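Unit 5: Endorsements, Feeds and Campaign Reach
Course reader, Political Communication Online
Prepared by Esperanza Bravo

5.1 Terms

An endorsement is a public statement of support attributable to a named account. A reaction (like, share, emoji) is a weaker signal and is coded separately. Paid endorsements carry a disclosure label on most platforms; unpaid ones do not.

5.2 Ranking effects

Feed ranking weights prior interaction between accounts. An endorsement posted by a close contact is therefore shown more often than the same text posted by a campaign page. Bustamante's Urnero study coded 727 posts from a municipal race, of which 283 contained an explicit endorsement. Reposts were excluded. Intercoder agreement was checked on a subsample before the full set was coded. 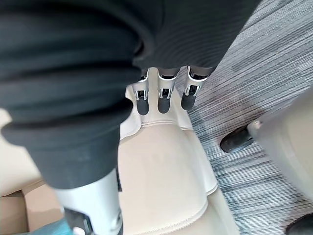 Fig. 2. Black ribbed knit fabric and robotic fingers with black fingertips.

5.3 Measurement problems

Reach figures supplied by a platform count impressions, and a single user may generate several. Self-reported exposure has the opposite defect: respondents under-recall posts seen in passing. Echevarría's correction (see reader, chapter 2) adjusts for the first problem only. Accounts set to private fall outside any scraped sample, and their behaviour should not be inferred from public accounts.

5.4 Tutorial task

Using the Sikavholm data set, code the October posts for endorsement, reaction or neither. Record doubtful cases in a separate column. Submit the coding sheet and a one-page note on category boundaries by Sunday, 5 pm.

Reading: Bustamante, M., Urnero report, sections 1 and 2.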